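Workshop notebook, Feb 5, 2025
Slip casting, porcelain batch for Flandavon
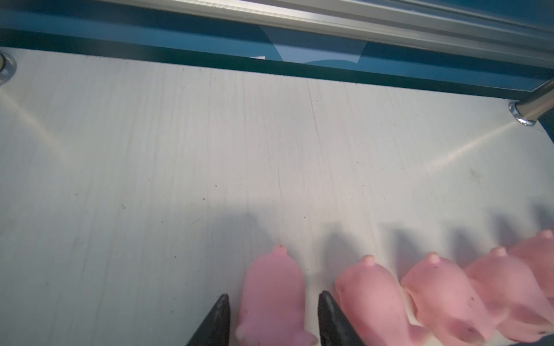

Slip

Carried on with the Zeng slip, same tub as yesterday. Too thick first thing, dropping off the stick in ribbons. Let it down with a capful of deflocculant in a mug of warm water, stirred in by hand. I didn't use the drill paddle this time as it pulls air in and we get pinholes at the foot ring.

Slip weight after mixing: 1,887 g to the litre can't be right, so I checked the jug. The scale had not been zeroed. Emptied everything, zeroed it and left the re-weigh to Jade. Her figure is on the card taped to the tub lid. Please use the card and ignore anything written on the bench.

Sieved through the fine mesh. A few plaster crumbs came out, probably off the old beaker mould (the one with the chipped spare). That mould should be retired. Gayan wants to keep it for test pieces, fine, but not in this slip please.

Casting

Moulds had been on the rack over the heater since last night. The beaker moulds felt dry. The two jug moulds were still cold on the outside so I left them out.

Filled the beakers, topped up once as the level dropped. First pour left standing too long while I was on the phone to Flandavon, walls came out heavy. Second pour drained sooner and looks much better. Draining at a slant on the slats works, but tip them slowly or the slip glugs and leaves a ridge inside.

Released well except for one that stuck at the seam. Cut the spare off with the small knife before opening. Thịnh's way of leaving the spare on until leather hard gives a cleaner rim, I'll try that on the next lot.

Heavy ones go back in the scrap bucket. Keep the porcelain scrap apart from the stoneware. The bucket with the blue tape is porcelain.

Drying and firing

Beakers on the lower shelf under a loose sheet of plastic. Upper shelf dries them unevenly, rims went oval on the August batch.

Bisque schedule unchanged: 60 degrees an hour to start, hold overnight if anything feels damp. Kiln counter read 2,728 hours when I wrote the log up. Shuzhen thinks the elements are going, the last glaze firing took much longer to reach the top than it used to. Spare set has been priced by Stusevent at 430 including the pins. Needs a decision before the glaze firing.

Other

Flandavon have asked for the rim left unglazed on half the order. I said yes, but Ljubica needs to see it in writing before she mixes wax.

We are nearly out of sponges and the good rubber bands for the moulds.

To do: fettle seams, re-dry jug moulds, new batten on the drain rack, ring Stusevent back.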